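My grandmother kept her buttons in a biscuit tin, and on wet afternoons she would tip the whole lot out on the rug and let me sort them by colour. I mention it because I was reminded of that tin the moment I stepped into the mending room at Restadmont, where the shelves hold more buttons than I have ever seen in one place, along with elastic, bias binding, zips in every length and a box marked only "hooks, odd".

Restadmont is a small town with one main street, a bakery that sells out by mid-morning and a hall that has been, at various times, a dance floor, a polling place and a roller rink. For 9 years now it has also been where people bring their torn trousers. The mending circle meets through the cooler months, with the kettle on from the start and the good scissors kept well away from anybody with wrapping paper in mind.

I had gone along with a linen shirt of my own, a favourite, worn through at both elbows. I had an idea that someone would take it off my hands and give it back fixed. What I got instead was a chair, a cup of tea and a needle already threaded, and by the time the light had gone honey-coloured in the high windows I had finished one elbow — badly, but all by myself — and was rather proud of it.

The town has a history with cloth. The Braso mill stood down by the creek for 55 years, turning out grey flannel and work blankets, and plenty of families here still have one on the end of a bed. Mine came from a church fair, with a darn in the corner so fine that I owned it for two winters before I noticed. When the mill closed, its offcuts went home in wheelbarrows and prams, and you still come across bits of Braso flannel patched into dressing gowns and lining the baskets of spoiled old dogs.

The thread is a more recent love affair. Most of the circle swears by Firnero, a soft cotton that comes on cardboard spools and splits beautifully into strands, while a stubborn few hold out for Aigner, which is stiffer and a bit shinier and, they will tell you at some length, doesn't pill. I have tried both. I'm a Firnero person, I think, though I'd keep an Aigner spool in the drawer for canvas.

If you'd like to try a darn at home, begin with a sock and a colour you can see. Work your rows up and down first, well out into the sound fabric, then weave back across, over and under, and don't pull. It took me 3 goes before mine lay flat.

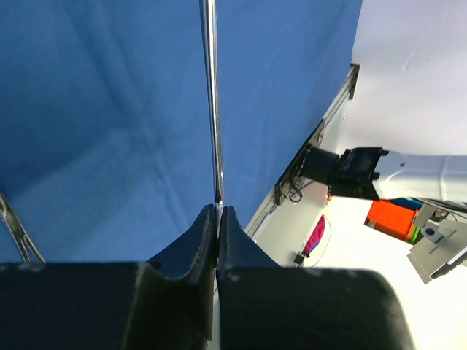
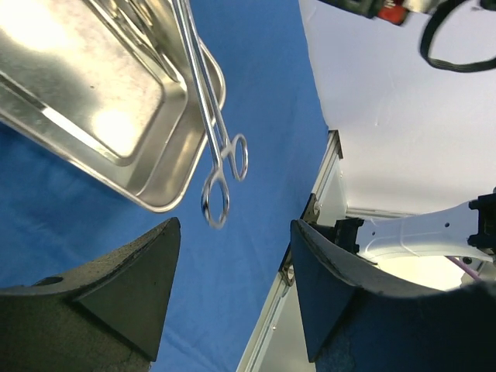 *Page last changed: August*

The second elbow is still waiting, by the way. I carried the shirt home in my bag with the needle parked in the cuff, meaning to get to it that same evening, and then there was dinner, and a phone call, and you know how it goes. But the circle starts at 2 and runs until the biscuits are gone, and I've promised to bring a slice next time — lemon, if the tree obliges.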